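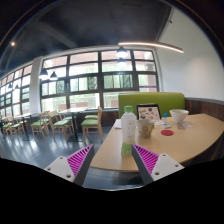

Vol. 6, p. 470

3.2 Collection in furnished rooms

Demonstrations were gathered with a hand-held gripper tool carrying a wide-angle camera, so that the operator's grasp and the view later given to the policy share one geometry. Figure 5 shows a view from the dining room set, with both fingers open and a clear plastic bottle with a green cap close to the right fingertip. A beige cup is directly beside the bottle, and other tableware and papers share the table. We kept such neighbours in place during collection, as the policy must learn to approach a target without displacing what is next to it.

Each operator followed the Vokside protocol (Matar and Dhillon). An episode begins with the fingers open and ends when the object has been released and the tool withdrawn. Operators were told to vary the approach direction and to leave the furniture as they found it. The Nondcombe and Tilville sites together gave 470 episodes, of which 31 were discarded after tracking was lost. Large windows were the main difficulty at both sites: exposure shifted when the tool turned towards the glass, and reflections on glossy floors produced unstable feature matches. Exposure was therefore fixed before each episode from April onwards.

Figure 5. View from the tool camera in the dining room set. The fingers are in the lower part of the view, with the tabletop at lower right.

Finger opening was recovered from the images alone, using the visible position of the two fingers. No force readings were recorded. Episodes were resampled to a common rate before training, and the same crop was applied at both sites.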